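The Drendholm Historical Society wants to put up a plaque, and I have been asked to be excited about it.

The plaque will honor our founder, who laid out the town in a single afternoon, if you believe the pamphlet. The pamphlet was written by his grandson. It gives the founder 27 lines and his wife one, in which she is "also present."

Tahmineh Kiani has spent five years in the county records, and her version is less suited to bronze. The land was surveyed by a man named Mousavi, who was paid late. The well was dug by people whose names were put down as "hands." The wife kept the ferry accounts for nine winters, in better handwriting than anyone else in Pliklow County, and she seems to have been the only person who knew what anything cost.

None of this would fit on the plaque, I was told in May. The plaque costs $2000, and extra letters are extra.

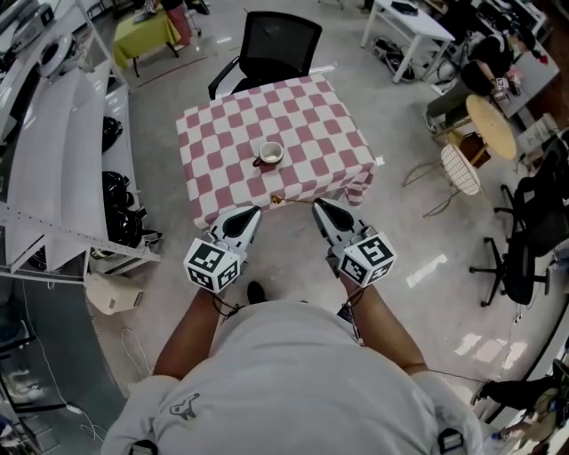

A small white cup and a gold-colored spoon on a checkered tablecloth.

I don't want the founder thrown in the river. He did own the first decent boots in the valley, and that should be remembered somewhere. But a town that has room for three signs about parking can find room for a surveyor – and for the woman who paid him, eventually. I'd cut the founder's middle name to make space. It was Octavius, and he never used it.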